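Chapter 14
Planning a Pick-and-Place Task in Simulation

Before You Begin

Students should have completed the joint exercises in Chapter 13 and should have a working copy of the Flamville kitchen files. Teams entering the Muststead Student Robotics Challenge in February will use the same files for the qualifying round. The rules are printed on page 221.

14.1 The Task and the Workspace

A task that a person does without thought, such as taking a can out of a drawer, must be broken into small steps before a robot arm can perform it. The arm must reach the object, close on it, lift it clear of the drawer walls, and set it down in a chosen place. Each step has its own limits, and an error in one is carried into the next.

In this chapter, each team will write and test a plan for one object in a simulated kitchen. Work in simulation allows a plan to be run many times without damage to equipment. The class led by Rhydian Griffiths at Watkins College recorded 162 trial runs in a single term, and its log is used in Section 14.3.

Teams should study the workspace from above before writing any commands. Note which objects stand close to the arm, which are partly hidden by it, and how much open counter remains – a path that looks clear from one side may not be clear from another. Record these notes in the team notebook and have them signed by the instructor. 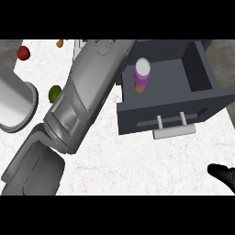
Figure 14.1 Top view of the simulated counter, with a can standing in the open drawer and a lime close beside the gray arm.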